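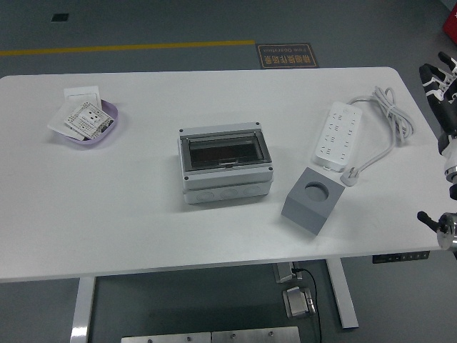
Why would you lay it all out on a table when you've got a perfectly good drawer, Fredy Mamani wrote under my last post. You open the drawer, you dig, you find the thing, you close the drawer. Who has a spare table?

Fair enough, Fredy, and I've been chewing on it all week. I have a drawer too. I've had the drawer in three apartments and one house. It has dead batteries in it and a dimmer knob from a place I moved out of years ago, and it opens about halfway before something in the back catches and you have to stick your hand in flat and press it down. I know the drawer. I'm writing against the drawer.

My opinion, and I'll spend the rest of this page on it: small electrical parts belong on a flat, light-colored surface with space between them before anybody does anything with them. Switch plates, socket panels, boxes, power strips, all of it. Get it out where you can see it, then decide.

I came to this the dumb way. Last November I was swapping out the cover plates in our back hallway in Melham (just the plates, I don't mess with the wiring, I call a person for that) and I needed one plain blank plate. I was sure I had one. I went through the drawer, then the shoebox, then the other shoebox, and then I drove to Tamayo and bought one. You can guess. Two weeks later I was looking for a tape measure and there it was, the old blank plate, flat against the side of the first shoebox, white on white cardboard. I'd had my hand on it! The receipt was tiny, I'm not going to pretend it ruined us, but the drive and the parking and the mood I was in when I got home cost something.

So now I do the table. I clear it, wipe it, and put things down one at a time. It's slow for the first few minutes and then it gets weirdly pleasant, like shelling peas.

Let me talk about trays, since I have feelings about trays. People ask me about bins with lids and I always say get a shallow tray first. Plates and panels are flat, they're slippery, and if you stack them in anything deep they turn into a deck of cards and you only ever see the top one. In a shallow tray they lean on each other and stick out over the rim a little and you can tell a plain plate from a socket panel without touching either. And get a tray in a color! White plates on a white table are a terrible combination, you'll lose them in daylight. Lavender is great. I don't care that it looks like it came from a kid's room. A pale purple tray does more for a pile of white plastic than any organizer with little compartments.

I'd also leave the packaging on. I used to rip the wrap off everything as soon as I got home because I thought it looked neater, and then I had a bunch of naked panels with no idea what was what. The label is on the wrap half the time. Let it stay crinkly and ugly until the day you use the thing. If the label is printed on the back of the panel, park the panel face down. Yes, it looks backwards. You already know what the front of a socket looks like.

Boxes are a different story. A distribution box is never going to fit in your tray and it shouldn't. It's big, it's square-shouldered, it stands up by itself, so put it in the middle and let everything else find its place from there. I like the ones with a see-through window in the lid, smoky or clear, doesn't matter to me, because I can peek in and see if I stashed something inside. (I always stash something inside. Please don't do this. I once put a bag of screws in an empty one and lost it for an entire winter.) I also like turning the box so the knockouts face me, those round spots along the side where the cable is meant to come in. With the holes toward you, you start thinking about where the cables would go, and that's the moment you notice the thing is wrong for the wall you had in mind. Much better to notice at the table.

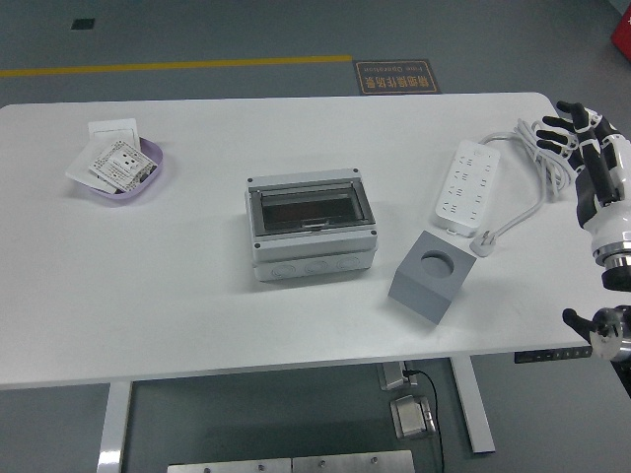
Plates in the tray, box in the middle, power strip at the back with its cord.

Now, power strips. I could go on about power strips. They are the most badly stored object in any home and I include fitted sheets in that. There was a long thread on Zatgate about cords, 264 replies when I gave up reading, and most of it was people arguing about how to wrap. Around the strip, over and under, figure eight, velcro, no velcro. I read far too much of it and came away with a pretty boring view: coil the cord loosely, next to the strip, and leave the plug end free where you can grab it. Don't wind it tight around the body. When it's wrapped tight you can't see what shape the plug is or how long the cord is, and those are the two things you want to know before you carry it to another room and find out it's short.

I'd let the strip lie at an angle, too, if that's how it wants to lie. I don't go in for squaring everything up with the table edge. Some folks do and their photos are gorgeous, all those rows of tools at right angles, and I scroll through them with a cup of coffee and enjoy every one. But that's decoration. If you're going to pick a thing up in ten minutes it doesn't have to be parallel to anything. It needs some bare table on each side of it so your fingers can get in.

There's a case against all this and I'll give it a fair shake. The big one is Fredy's, you need the table. If you've got one table and four people eat at it, you can't leave a box and a power strip there till the weekend. I get it! We ate standing up for a while during the hallway business and I heard about it. A door laid over two chairs works. So does the floor with an old sheet on it, though my knees vote no, and a gray floor swallows gray parts.

The second one is that it looks like a mess. My sister-in-law walked in once, looked at the table, and asked if we were moving out. I think this is a real difference between people and I'm not going to fix it in a blog post. To me a closed drawer full of tangled junk is messier than five things lying in plain sight, even if one of them is sticking halfway off its tray. To her the drawer is tidy because the drawer is shut. We've agreed to drop it at Thanksgiving.

And the third is labels, where somebody says just label the drawer properly. I tried. I bought a Tuteck label maker and went a little wild with it, 89 labels, including one for the label maker. They're good labels. What I learned is that I label a bag once and then I take one thing out and put a different thing in, and the label sits there telling me something that used to be so. "Switch plates, white" had picture hooks in it by spring.

I don't do the table every week, by the way, in case I'm sounding like a saint. Maybe twice a year, plus any time I'm about to buy something. That last part is the rule I'd push hardest if you only take one. Before you go to Tamayo or wherever you go, tip the electrical stuff out and look at it for 10 minutes. Then write your list.

Afterward it can all go back in the drawer if that's where you want it. I won't come check. Mine goes on an open shelf in the utility closet, plates still in their tray, strip beside it, and anything I can't name goes in a coffee can until the electrician is over for some other reason and I can hold it up and ask him what on earth it is. Last time he didn't know either, and he took it with him.

Fredy, if you do try it, leave a comment and tell me what was at the back of the drawer.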